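Progress report to the Voltness fund, September

Dear Rūta Butkienė, it has been a good, busy month for the Plerkthorpe seed library, and thank you again for your patience!

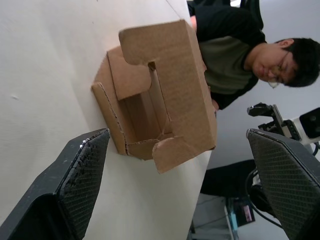 A cardboard box, open

We mailed 953 packets, mostly beans and squash. 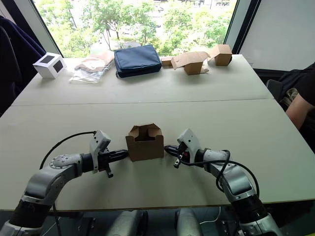
Cardboard box at the table

Germination tests came out well, apart from the leeks (old seed, I'm afraid).
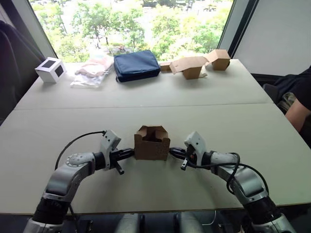
Next steps

Some 400 packets still need labels, and we'd love to finish before the frost. 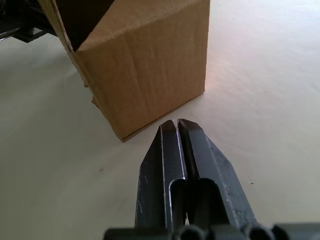 Skye Pollock asks whether the leeks could be bought fresh, and would like $20 set aside for them.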